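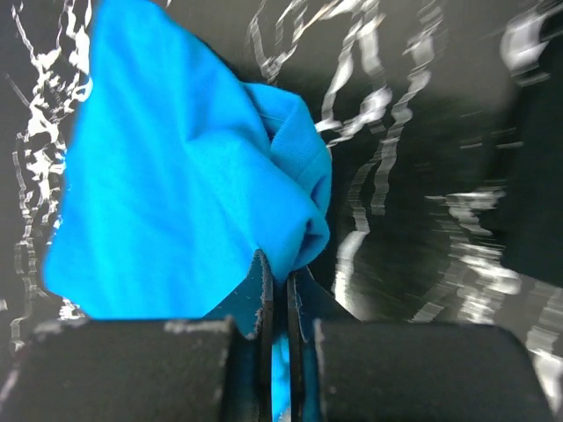 The Wednesday club that is learning to fold

By our education writer

It is ten past four at Kevley, and the corridor outside the technology room smells of toast, as it apparently always does on club days. Inside, a dozen or so teenagers are leaning over a table in complete silence, which their teacher tells me is rare enough to be worth writing down, so I have. They are waiting to see whether a robot will pick up a T-shirt by the right bit.

The shirt is bright blue and has been through a great deal this term. The surface is black with white veins running all over it, like the marble in a smart hotel bathroom, and very handsome it looks too, although one of the younger members confides that she finds the pattern hard going after an hour. Between the two thin dark fingers of the gripper the cloth is pinched into a narrow strip, with the rest of it bunched and draped above in great soft folds. From the camera at the wrist, which is the view the students spend most of their time studying, it all becomes a landscape of bright slopes and deep blue hollows, and it takes a newcomer like me quite a while to find anything in it that I would call a shirt.

The club began with boxes and wooden blocks, as most of them do. Blocks are obliging things. You grasp one, you lift it, and it is the same shape when you put it down. Then somebody in the older group asked whether the robot could do the washing (a fair question, I thought, and one I have asked at home), and they have been up to their elbows in laundry ever since.

Cloth, I learn over a cup of very strong tea, is a different sort of animal. Move one corner and everything else moves as well. The students have become wonderfully particular about where to take hold. A collar or a hem is a good thing to look for, they say, with its ribbing and its thicker edge, and you can hear real arguments across the table about whether a curled-over band is the one or the other. I was asked for my opinion and gave it with great confidence, and was put right by a boy with a clipboard.

The clipboard matters. Every attempt goes down on paper before it goes anywhere near a laptop, and by June the club hopes to have logged more than 300 of them. They had got to 42 on the afternoon I visited. Each line has a space for what was tried and another, much wider, for remarks, and the remarks are a joy to read. "Sulking" appears quite often. So does "nearly!!"

All this is leading up to the Clutard, the regional schools' meet, where 11 teams will bring their machines to a sports hall and tackle the same pile of clothes. Kevley's entry is called Meireles, a name that was chosen by vote and which I was assured had been the most sensible on the list. Their nearest rivals, from Jonance, are said to be very good at socks, and the word "socks" is spoken here with some respect.

What I liked best was how the jobs are passed round. Those who love the programming are made to spend a week smoothing and laying out the clothes, and those who came along because a friend did find themselves at the keyboard sooner than they expected. One girl told me she had joined to get out of hockey and now dreams about sleeves. She has also started folding her own washing, to her mother's delight, and has strong views on how the rest of the family does theirs.

I had meant to stay for half an hour. When I next looked up the cleaners were in the corridor, the toast was long gone, and the boy with the clipboard was asking whether there was time for one more go before the bus.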